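La rotulista de la calle Vallejo: «Si hay que acercarse para leerlo, está mal hecho»

El taller ocupa el bajo de una antigua ferretería de Istura. La dueña prefiere que su nombre no salga, porque el que figura en la fachada es el del negocio de su padre y no piensa cambiarlo. Lleva toda la vida pintando letras a mano, primero en camiones y después en escaparates, portales y alguna barca.

«Empecé rellenando», cuenta. «Mi padre trazaba el contorno y yo iba detrás con el pincel plano. No me dejó trazar una letra hasta que me salieron rectos los bordes de las suyas».

La mayor parte de los encargos le llega de comercios pequeños. Un rótulo sencillo de puerta cuesta 80 euros y una fachada completa puede pasar de 2.000, según la altura y el estado de la pared. El andamio se paga aparte. El último trabajo grande fue el almacén de Plotitz, una distribuidora de piensos que quería recuperar el letrero que tenía antes de la reforma. Solo conservaban una foto tomada desde la acera de enfrente.

«La R no se veía, la tapaba un toldo. No hay ninguna R en el nombre, pero sí en la palabra "cereales", y tuve que sacarla de la P», explica. «El dueño dice que es igual que la antigua. Yo sé que la pata es más corta».
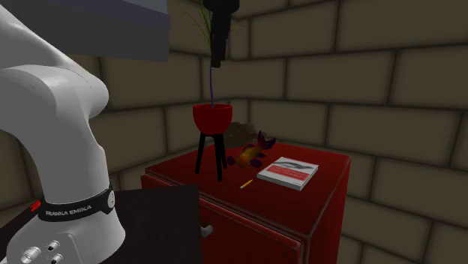 El contraste es lo primero que revisa cuando un cliente trae su propio diseño. Le piden a menudo gris sobre crema, o dorado sobre madera clara, y ella hace una prueba en cartón y la pone al otro lado de la calle. «La mitad cambia de idea allí mismo». Para explicarlo recurre a lo más simple, unas mayúsculas blancas sobre una banda negra, como las de FRANKA EMIKA en ese brazo blanco. «La pieza es blanca y las letras también. Lo que las separa es la banda. En una fachada encalada hago lo mismo, pinto primero una franja oscura y escribo encima».

Del vinilo habla sin rencor. Lo recomienda para horarios y teléfonos, que cambian, y tiene un plóter Brernuteck de segunda mano con el que corta plantillas. El esmalte lo reserva para lo que debe durar. En el taller guarda 1.135 plantillas de papel, casi todas de su padre, enrolladas y atadas con cuerda. Las está ordenando por oficios: panaderías, talleres mecánicos, una carpeta entera de autoescuelas.

En julio dará un curso de pincel en el mismo local. La matrícula cuesta 100 euros e incluye los pinceles, que el alumno se queda. El primer día se dedica entero a la línea vertical.

«La gente viene queriendo hacer una S», dice. «La S la vemos el último día, y si da tiempo».

Los lunes por la mañana no coge el teléfono, que es cuando limpia los botes.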